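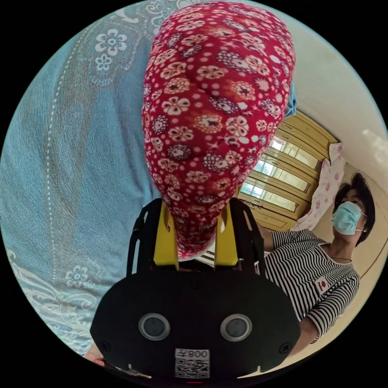

Notes for the Eltberg talk, 15th July. Seven minutes, no slides after the first.

Start with laundry. Wait for the groan.

Main point: a busy print forgives. Red cloth covered in flowers can be bunched up, dropped in a basket and forgotten until September, and the creases blend in with the petals. Plain grey shows everything, including your character.

Pause. Sip water.

Pale blue with white paisley: same colour family as toothpaste. Make of that what you will.

If time, the Puveck sheet story. Keep it under 90 seconds. Skip the fitted corners, they've suffered enough.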